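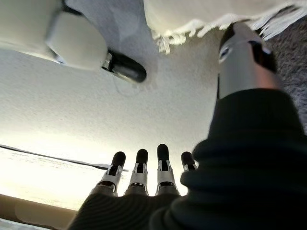 左右で足の大きさが違うのですが、ランニングシューズはどちらに合わせて買えばいいでしょうか

みちくさ　2020年4月22日

はじめまして。いつも読ませていただくばかりで、書き込むのは初めてです。少し長くなりますが、どうぞよろしくお願いします。

この春から家の近所を走りはじめました。走るといっても本当にゆっくりで、1回に20分も走れば息が上がってしまうくらいのものなのですが、それでも気分がすっきりするので、できれば長く続けたいなと思っています。

困っているのは靴のことです。今はいているのはGrotbergのランニングシューズで、12月に、散歩にも使えるかなと思って買いました。お店で両足ともはいて、ちゃんと立って確かめたつもりだったのですが、走るようになってから右のかかとがぱかぱか浮くようになりました。左はちょうどいいか、むしろ下り坂で親指の爪が先に当たる感じがあります。

気になって、紙の上に立って輪郭を鉛筆でなぞり、定規で測ってみたところ、左のほうが右より11ミリ長いことがわかりました。家族に手伝ってもらって測り直しても同じでした。子どものころから左の靴下ばかり先に穴があくなあとは思っていたのですが、まさかそんなに違うとは知らず、この年になってちょっとびっくりしています。

次に買うときは、大きい左に合わせるべきなのか、それとも間をとって真ん中くらいのサイズにするべきなのか、どうなのでしょう。サイズ違いで同じ靴を2足買って片方ずつはくという話も見かけましたが、もったいなくて、できれば避けたいです。それから、今の靴もまだまだきれいなので、右だけなんとかできる工夫があれば教えていただきたいです。

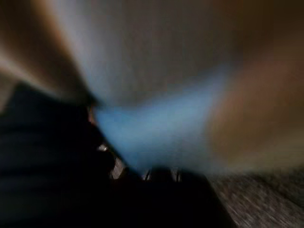
添付写真（みちくさ）

走るのは舗装された道と、公園の土の道が半々くらいです。靴下は普通の綿のものをはいています。かかとの皮は、むけるところまではいっていませんが、走った日の夜は右だけ赤くなっています。よろしくお願いいたします。

コルク底

みちくささん、はじめまして。走りはじめたばかりの時期って楽しいですよね。読んでいてこちらまでうれしくなりました。

私も左右の足の大きさが違う人間でして（私の場合は右が大きいほうで、差はみちくささんより小さいのですが）、若いころからずいぶん靴で失敗してきました。その経験からお答えしますので、専門家の意見というより、同じ悩みの先輩の話くらいに思って読んでください。

まずサイズですが、大きいほうの足に合わせてください。これはもう、私の中では迷いのないところです。大きすぎる靴は中を詰めたり紐で締めたりして小さくできますが、小さい靴を大きくするのはとても難しいんです。革靴なら少し伸ばしてもらえることもありますけれど、走るための靴でそれを期待するのはやめておいたほうがいいと思います。真ん中をとるという考えは私も昔やりまして、結果として片方は痛く、片方はゆるいという、なんとも情けないことになりました。そのときの靴はRaseckの、色がとても気に入っていたものだったので、しばらく未練がましく下駄箱に置いていました。

つま先には、立った状態で親指の幅の半分くらいの余裕をみておくと安心です。下りで爪が当たるとのことですから、今の靴はもしかすると左に対して少し短いのかもしれません。そこは一度、靴から中敷きを抜いて、その上に左足で立ってみてください。指の先から中敷きの先までがどのくらいあるか、見ればすぐわかります。爪が黒くなってきたり、じっとしていても痛んだりするようなら、もったいないと思わずに走るのはお休みして、病院で診てもらってくださいね。 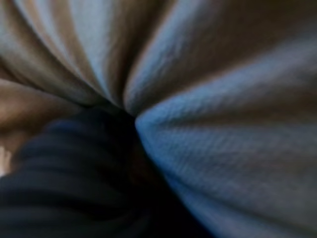 それで、ゆるいほうの足をどうするかなのですが、私がやっていることを順番に書いておきます。上から試していって、どこかで落ち着いたらそこで止めてください。全部いっぺんにやると、どれが効いたのかわからなくなります。

1. 靴下を見直す
綿の靴下は汗を吸うとずるずるしやすいので、走るときだけでもランニング用のものに替えてみてください。土踏まずのところが締まるようになっているものが私は好きです。右だけ少し厚手にするのも手です。見た目が左右で違っても、走っていれば気になりません（私は紺と灰色で平気で走っています）。

2. はき方を変える
紐を一度しっかりゆるめて足を入れ、かかとを地面にとんとんと当てて、靴の後ろにぴったりつけます。そのまま、つま先側から順に紐を締めていきます。紐を結んだまま足を突っ込んで、上のほうだけぎゅっと引っぱるという方が多いのですが、あれだとかかとが決まりません。みちくささんがもうそうしておられたら、余計なお世話ですみません。

3. 右だけ一番上の穴を使う
ランニングシューズには、足首に近いところにもうひとつ、使われていない穴があいていることが多いと思います。そこに外側から紐を通して小さな輪を作り、反対側の紐の先をその輪にくぐらせてから、下に引くようにして締めます。左右とも同じようにします。これで足首まわりが締まって、かかとの浮きはかなりおさまるはずです。最初は締めすぎて足の甲が痛くなりがちなので、ほどほどに。右の紐だけ長さが足りなくなることがありますが、紐だけ長いものに替えれば済みます。

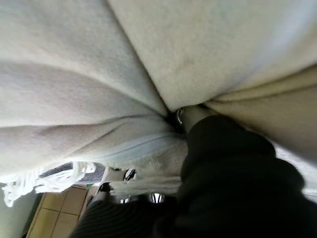 4. 右の中敷きの下に薄いものを一枚入れる
薄手の中敷きを買ってきて、もとの中敷きの下に敷きます。上に重ねるより、下に入れたほうがずれません。私は近所のホームセンターで400円のものを買って、前半分だけに切って使っています。前半分だけというのがちょっとしたコツで、全部敷いてしまうとかかとまで持ち上がって、かえって後ろが浅くなり、浮きやすくなることがあるんです。切るときは、もとの中敷きを型紙にして油性ペンで線を引いてから、線の少し内側を切ってください。

5. かかとの内側に貼るパッド
これは最後の手段にしています。効くことは効くのですが、走っているうちに粘着がはがれて丸まり、そこが擦れて余計に痛い目にあったことがありました。貼るなら、貼ってから一晩おいて、翌日は散歩くらいで様子を見てください。

差が11ミリとのことで、これはなかなか大きいほうだと思いますから、次の靴を買うときには一度、足を測ってくれるお店に行かれるといいと思います。私は夕方に行くようにしています。朝より足が少しふくらんでいるからです。走るときの靴下を持っていくのも忘れずに。今はお店がお休みだったり、時間を短くしていたりするところも多いでしょうから、急がず、まずは今の靴で紐の通し方から試してみてください。

サイズ違いで2足という方法も、私は悪いとは思っていません。あまりに合わなくて走るのがいやになってしまうくらいなら、それもひとつのやり方です。ただ、それは全部試してからで十分間に合います。長くなりました。どうぞ楽しく走ってくださいね。

nagagutsu_11

うちはHellwigの幅広のやつ一択です。横を細めに締めてはけばどうにかなります。サイズは大きいほうで。
足の形は人それぞれなので、はいてみないとわからないですけど。

うすごおり

コルク底さんのお答えがとても丁寧で、もう足すことはほとんどないのですが、ひとつだけ。

長さだけでなく、幅と甲の高さも左右で違うことがあります。私は左のほうが長いのに、甲は右のほうが高いという、少しややこしい足をしています。以前、長さだけを見てPutmontの靴を選んだところ、右の甲の上に紐の跡がくっきりついて、しびれるような感じが出てしまいました。そのときは、甲の一番高いところだけ紐を交差させず、穴から穴へまっすぐ上に通すようにしたら、ずいぶん楽になりました。ですので、コルク底さんの3番の結び方をやってみて甲がつらいようでしたら、途中の一段だけ交差を抜く、というのを組み合わせてみてください。

それと、紙に足の形をなぞるとき、鉛筆が斜めに入ると何ミリかすぐ変わってしまいます。私は壁にかかとをつけて立ち、つま先の先に本を立てて、壁から本までを測っています。両足に同じように体重をかけて立つのが大事で、下をのぞきこむと前のめりになりますから、どなたかに読んでもらうのがいちばんです。みちくささんはもうご家族に手伝ってもらったとのことなので、たぶん大丈夫だと思いますが、お店に行く前にもう一度、今度は夕方に測って、数字をメモして持っていかれると話が早いですよ。

幅広の靴を選ぶというお答えもありましたが、足の細い方だと中で横に動いてしまって、今度は小指の横にまめができることがあります。みちくささんの足の幅がわからないので、そこはぜひ、はき比べてから決めてください。

みちくさ

みなさま、こんなに丁寧に教えていただいて、本当にありがとうございます。読みながら何度も玄関に行って靴を見てしまいました。

さっそく中敷きを抜いて立ってみたのですが、左は指の先にほとんど余りがありませんでした。右はたっぷり余っています。お店では右足を先にはいて、それで安心してしまったような気がします。

一番上の穴は、ありました！　今まで飾りだと思っていました。教わったとおりに輪を作って紐を通してみたら、家の中を歩いただけでもかかとがついてくる感じがします。甲は今のところ痛くありません。明日、ゆっくり短めに走ってみます。左の爪のことがあるので下り坂は避けて、公園のほうを回ろうと思います。

次の靴は、左に合わせて買うことにします。靴下も注文しました。中敷きのことは、走ってみてまだ浮くようでしたら、前半分に切る方法をやってみますね。油性ペンだけはもう用意してあります。

関連する相談
・靴紐がすぐほどけるのは結び方のせいでしょうか
・雨の日に走ったあとの靴の乾かし方
・ウォーキング用の靴で走ってもかまいませんか
・中敷きは洗濯機で洗えますか
・小指の爪だけ黒くなります
・靴底の外側ばかり減ってしまいます
・子どもの運動靴、どのくらい大きめを買いますか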